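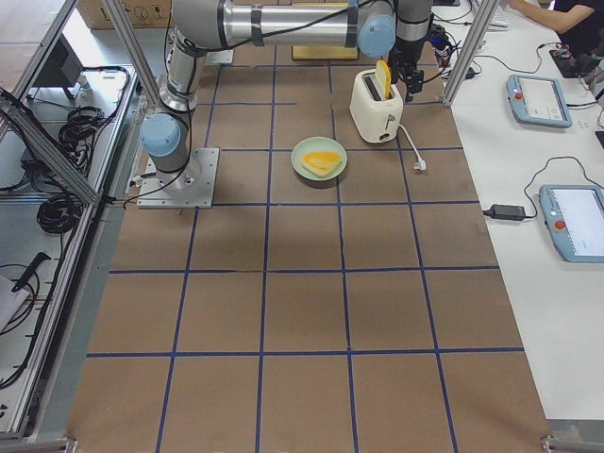
How often should I empty the crumb tray of a toaster?

Once a week is enough if the toaster is used every morning, and once in two weeks if it is used less. For bread with seeds or for raisin bread I would do it more often. The sugar from the raisins sticks to the metal and then it smells for many days.

The toaster, before you clean it

Take the plug out of the wall first, also when you only want to pull the tray. Then wait until the toaster is fully cool. I leave mine 17 minutes after the last slice, which is the time I need to eat breakfast and wash the cups.

Pull the tray out slowly and keep it level. If you tilt it, half of the crumbs will go on the floor. Some older toasters have no tray that slides, only a little door in the bottom that opens on a hinge. For these, put the toaster on an old newspaper before you open the door, and tap the side with your flat hand.

Do not put a knife or a fork inside to get the stuck pieces. The wires in there are thin and they bend easily. A dry pastry brush with long hair is much better. I bought one at Wistis only for this job and I marked its handle with a bit of red wool, so it does not go back to the butter and the egg.

The outside you can wipe with a damp cloth and a drop of dish soap. On a light-coloured toaster the fingerprints become yellow with time, mostly near the lever. Baking soda mixed with a little water takes them away. Rub softly, then wipe with clean water, then dry. The numbers on the dial can be rubbed off if you are too strong with them. On my first toaster the 3 and the 4 are gone, and I guess the colour of the bread by habit.

The cord

Many people forget the cord, but it lies on the bench with all the flour and the jam, and it becomes sticky. Wipe it from the toaster to the plug with a cloth that is almost dry, while it is unplugged, of course. When the toaster goes to the cupboard, make a loose loop of the cord and tie it with a strip of cotton. Do not wind it tightly around the body. I had a Somia kettle where the cord was wound like this for years, and it broke close to the base.

Slices that are too tall

Some loaves are cut so high that the top of the slice stays outside of the slot. You can turn the slice on its side, if the slot is long enough. Or toast it, let it come up, turn it upside down and toast it again on the lowest number. The middle gets heat both times, so look at it after one minute.

Never push bread down with force. If it does not go in easily, it will not come out easily.

Where to put the toast

Hot toast on a cold flat plate becomes soft underneath. The steam has no place to go. If you have no toast rack, lean two slices against each other like a small tent for a minute, and only then butter them. Cutting in triangles is also good for this, as the pieces are easier to stand up. For children I warm the plate a little with hot water from the tap and dry it well.

Bread and cutting boards

I keep one board for bread only. It never sees onion or garlic, so it needs very little washing. Brush off the crumbs, wipe it with a damp cloth, and let it stand. A wooden board should not lie in the sink, and it should not go in the dishwasher. Mine went in once by mistake, and after that it was rocking on the bench like a boat.

When you wash a wooden board, wash both faces even if only one was used. If you wet only one side, that side swells and the board will bend. Stand it up to dry. Flat on the bench the lower face stays damp, and after some weeks you get grey spots.

A wire basket is a good place for a board to stand. The air comes from below and from the sides, and it costs less than the special holders. Mine is from Zisholm and was sold for papers, I believe. Choose one with walls high enough that the board does not fall out when you take a cup from beside it. Look also at the ends of the wires. If they are sharp, bend them inside with pliers, or they will scratch the wood and your hands.

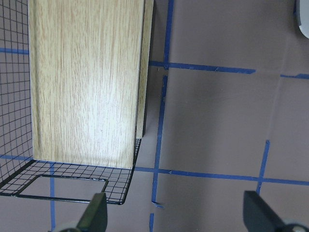

One reader wrote to me that she had the same kind of basket for her boards and found small rust marks along the bottom of the wood after one winter. She dries each board with a tea towel now before she stands it up, and she turns it so that a different side is down each time. Her other advice was to lay a folded cotton cloth under the basket and change it when it feels damp.

I have tried the turning and I find it useful. The cloth I forgot to change, so for me it was worse than no cloth. Perhaps you are more organised.

Oil for the board

Two or three times in a year, when the wood looks pale and feels rough, rub it with food-grade mineral oil. Olive oil is not suitable, it goes rancid and the bread will taste of it. Put the oil on in the evening, leave the board standing overnight, and wipe off the rest in the morning. I do it in January and again when the weather changes.

For a smell that does not go away, cut a lemon, put coarse salt on the board and rub with the lemon half. Rinse quickly and dry.

Old crumbs

The crumbs from the board – not from the toaster, those are too burnt – I collect in a jar with the lid a bit open. They must be really dry before you close it. When the jar is full they go on top of baked pasta or in meatballs. In summer I keep the jar in the freezer.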